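Jadero Guest House > Housekeeping > Room checks > Room 14

Room safety check, August, before the next guest

Door lock and chain: OK.
Smoke alarm: tested with the button, sound is good.
Window: closes, but the handle is stiff. Reported to Treltard Repairs, job 2675.
Bathroom floor: no water, mat in place.
Heater: OK, nothing put on it.
Bed legs: firm.
Floor, walking path: NOT OK, see comment.
Lamp and cord: see comment.
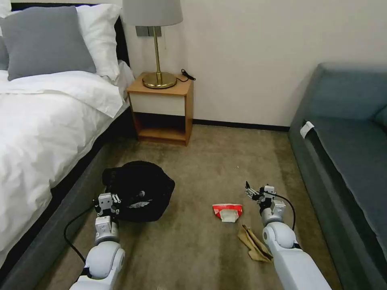 Comment: Walking path is the point where I am most strict, as guests come in late and do not know the room. It must be free from the door to the bed. The torn snack wrapper, the paper bag and the black bag on the carpet must be picked up before I can sign. The lamp plug lies on top of the nightstand, so please check the cord for damage before it is plugged in. Then I will check again at 3 p.m.

182 views | 14 shares
© Jadero Guest House | Contact housekeeping: ext. 515 | Back to top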